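From: Mekdes Abdella
To: Stolik list
Date: 27 Jul 2019
Subject: Re: [stolik] cold coffee, again

Gemechu Gebreyes wrote:
> I left mine in the fridge for 22 hours and it tastes of
> pencils. Is that the beans or the fridge? Also, has anyone
> got a grinder setting for the Hailu that isn't gravel?

Pencils is the beans, I'm afraid. Onions would be the fridge.

I had the same trouble in June with the light roast from Wokura, and went down to 19 hours, then to 16, each a slightly smaller pencil. What cured it was a darker roast and a coarser grind. On the Hailu, go three clicks past the point where you start to feel silly. Gravel is fine – it's the dust at the bottom of the hopper you want to be rid of, so sieve it.

As for Tsegereda's question about serving it to a crowd, I'd stop pouring from jugs. Something with a spout and a drip tray saves the tablecloth:
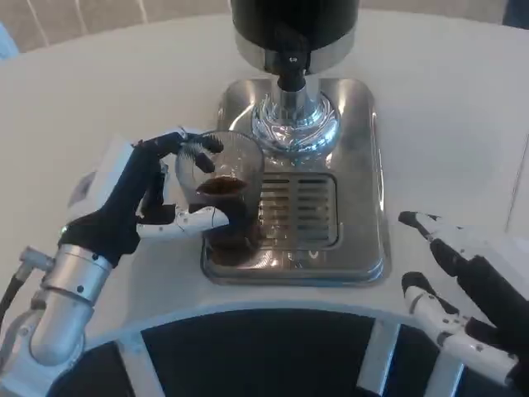
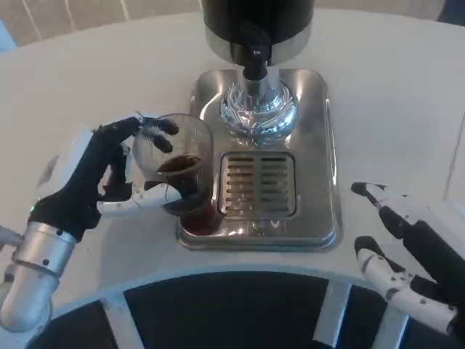
Dilute before you fill, and taste it then, while you can still do something about it. I go one part coffee to two of water, which Arūnas considers an insult. He is welcome to bring his own, and a lie-down.

Filter twice, cloth and then paper. The paper will clog. Go and do something else for half an hour and resist the urge to squeeze.

Gemechu, don't throw the pencil batch out. It makes a decent ice lolly with enough condensed milk, as most things do.

Mekdes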